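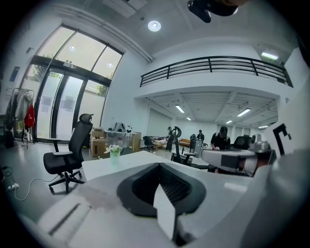
Attachment 1. Zone B, main room, high ceiling.

Ticket 357
Site: Plamard, Tsao Building
Category: Heating and ventilation controls
Equipment: Cundberg zone controller, Harnovo air quality sensor
Priority: Medium
Status: Monitoring
Opened: January

Problem as reported

Heating in Zone B stops during the morning and does not come back until the afternoon. The room reaches its set temperature before opening and is comfortable at first. By late morning staff report that it is cold. The wall panel shows the heating as on throughout. Zones A and C are on the same boiler and are not affected.

The controller shows code 104 in its history. The user has cleared it from the panel several times. It returns the next working day.

Already tried by the user:
Panel restarted from the menu.
Set temperature raised by two degrees, no change.
Timer deleted and entered again.
Radiators bled.

First response

Code 104 on this controller means "demand held by another input". It is a notice and does not indicate a failed part. Clearing it removes the line from the history but leaves the hold in place.

Please do not raise the set temperature further while we look at this. Put it back to the usual value so that the log is easier to read. Please also send the following:

Controller event log, full export. Menu, Service, Export, All.
Firmware version, shown on the last page of the same menu.
A note of the time the room is next felt to be cold.
Confirmation that the boiler is running at that time.

Reply from site

Log attached. Firmware is 4.2. It was 3.9 before the service visit in December. Room noted as cold at 11:10. Boiler was running and Zone A radiators were hot. Zone B radiators were cool at the top and bottom. Set temperature returned to normal.

Draughts were looked for along the windows and none found. One member of staff thinks the ceiling is too high for the radiators and that all the warm air is up there. Is this worth following up?

Second response

The ceiling height would make the room slow to warm and could leave the upper air warmer than the air at desk level. It would not close the valve. The log shows the Zone B valve driven fully shut at 10:20 and left shut until 14:05, so there was no heat going into the room for most of that time. We will leave air mixing out of this ticket. If the room is still uncomfortable with the valve open, please raise it separately.

Extract from the log supplied:

06:00 Zone B timer on
06:01 Zone B valve opening
06:04 Zone B valve open
07:48 Zone B set temperature reached
07:49 Zone B valve part open, normal control
10:19 Input 3 high
10:20 Zone B demand held, code 104
10:20 Zone B valve closing
10:23 Zone B valve shut
14:04 Input 3 normal
14:05 Zone B hold released
14:05 Zone B valve opening
14:08 Zone B valve open

Input 3 is the Harnovo sensor. The same pattern is present on every working day in the export. It is missing at weekends, when the timer runs at the lower setting and the sensor reading stays low.

Please check the Input 3 settings page and copy down what it shows. Do not change anything yet.

Reply from site

Input 3 page reads:

Type: carbon dioxide
Limit: 800 ppm
Action: purge
Hold heating during purge: yes
Release delay: 12 minutes

We do not remember setting any of this. The sensor was put in to give a reading on the panel and we were told it did not control anything.

Third response

Those are the factory values. On firmware 3.9 the default action for an air quality input was "display only". From 4.0 onwards it is "purge". An update keeps any setting that was entered by hand, but a setting that was left at the old default is moved to the new one. It appears that Input 3 was never set by hand on this controller.

Purge is meant for rooms with a motorised vent. When the reading goes over the limit, the controller opens the vent and shuts the heating valve so that heat is not wasted on incoming air. The wiring schedule we hold for Zone B has no vent on that output. The controller therefore shuts the valve, signals a vent that does not exist and waits for the reading to fall. With no extra fresh air coming in, the reading only falls when people leave the room.

The panel still says "on" during a hold. That label follows the timer and not the valve. We have passed this to Cundberg as a request for a clearer label and have no date for it.

Steps to correct:

1. Open the Service menu and select Inputs, then Input 3.
2. Change Action from "purge" to "display only".
3. Check that "Hold heating during purge" has changed to a dash. If it still reads "yes", set it to "no".
4. Leave the limit and the release delay as they are. They have no effect on the valve in display mode.
5. Press Save and wait for the panel to return to the home page. Backing out with the arrow key loses the change.
6. Open the page again and confirm that the new action has been kept.
7. Clear code 104 from the history.

The steps should be carried out before the room fills up. If they are done during a hold, the valve stays shut until the release delay has run out.

Reply from site

Done at 08:30. At step 3 the line still read "yes", so it was set to "no". The first attempt did not save, as we used the arrow key. Second attempt kept.

At 11:00 the radiators were hot and the panel showed no code. The reading on the panel was over the limit at the time. Should we be worried about the reading itself?

Fourth response

Thank you. The valve is now following temperature only.

The reading is a separate matter. The limit of 800 ppm is the default on the input page and has not been chosen for this room. Going over it is a prompt to bring in more fresh air, so open the high windows for a short time when the room is full. Whoever looks after ventilation at Plamard should decide on a suitable limit. It can be entered on the same page without bringing the hold back, provided the action stays at "display only".

Please also check the sensor position. The manual asks for it to be away from windows and doors, and out of the direct breath of anyone seated nearby.

Reply from site

Sensor is beside the door frame, behind a chair. We will ask for it to be moved.

Zone C has the same sensor. Its page also reads "purge", but the room is hardly used, which may be why there has been no complaint. Changed in the same way and saved.

Internal note

Check other sites updated to 4.2 during the December visits for air quality inputs left at default. Add the Input page to the post-update checklist. Knowledge base entry for code 104 to state that clearing the history does not release the hold.

Ticket to stay open until a further log export shows a full working week without code 104 in Zones B and C. Export requested from site.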